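Nivonholm Pilgrimage Group – planning meeting
08/10/2014, parish library, Ekcombe

**Present:** Valtteri Pitkänen (chair), Fr. Vidmar, Louise, Hank, Teresa M., Joyce, Dolores (notes)

**Excused:** Carl

Opened with the prayer for travelers. Notes of the last meeting were accepted with one fix: the chapel at Gesau is St. Anne's, not St. Agnes's.

## 1. Route

Valtteri has heard back from the guest house at Gesau. They can take us for four nights in December but want arrivals before supper, which rules out the late bus. The group agreed to take the morning bus and walk the last 7 miles from the crossroads. Anyone who can't walk that far will ride with the bags.

Hank asked if the river path would be open. Valtteri said the lower part floods some years, and the farm road is the fallback. It adds a mile and has a long hill.

Louise wants a stop at the wayside cross for the noon prayer. Agreed, weather permitting.

## 2. Silence on the walk

Long discussion. The last pilgrimage had silence from start to finish, and a few people found that hard, mostly the first-timers. Teresa would like to keep it as it was. Joyce would like singing, at least on the hill. Fr. Vidmar suggested silence up to the wayside cross, then psalms and talk as people wish, then silence again for the last mile into Gesau.

Vote: five for, Teresa against, one abstaining (Hank). Carried. Teresa asked that the reason for the silence be explained at the send-off Mass, and Fr. Vidmar will do that.

## 3. Money

- Deposit to the guest house: $500, due before the next meeting. Approved.
- Cost per pilgrim: $150, covering bed, meals and bus. The offering at Gesau is separate.
- Louise has two requests for help with the cost. Names kept private. Both approved from the candle fund.

Joyce asked if we could drop the printed booklet and save the cost. Most were against this – phones get poor signal in the valley, and people like to keep the booklet afterward. It stays, but shorter, with one psalm for each day and the litany at the back.

## 4. Readings

Teresa has a draft list. Psalm 121 for the first morning, Psalm 84 for the arrival. She is still looking for something for the second evening that isn't too long. Fr. Vidmar offered the Emmaus reading from Luke. Some felt it belongs to Easter and would sound odd in Advent. Left open. Teresa to bring two choices next time. 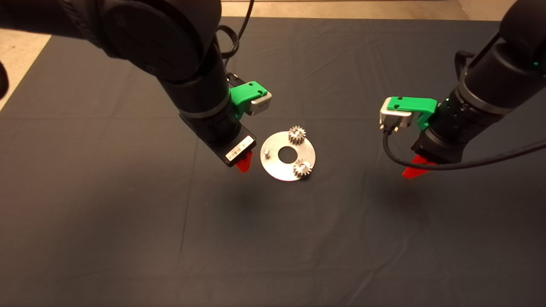 Hank said he would hear Emmaus in any season, as it is a story about people walking and not knowing who is with them, and he asked that it be one of the two choices. Teresa agreed to include it.

## 5. Other business

The banner needs a new pole. Hank will ask at the hardware store.

Louise reminded everyone that names for the prayer intentions go in the box by the side door. Please print. Last time several could not be read.

Carl sent word that he can drive the bags but needs to be home by the third night. Still looking for a driver for the way back.

**To do**

- Valtteri – confirm beds, send deposit
- Teresa – readings
- Louise – booklet costs, two sizes
- Hank – banner pole
- Fr. Vidmar – date for the send-off Mass

Closed with the Our Father. Next meeting same room, Joyce to bring the map.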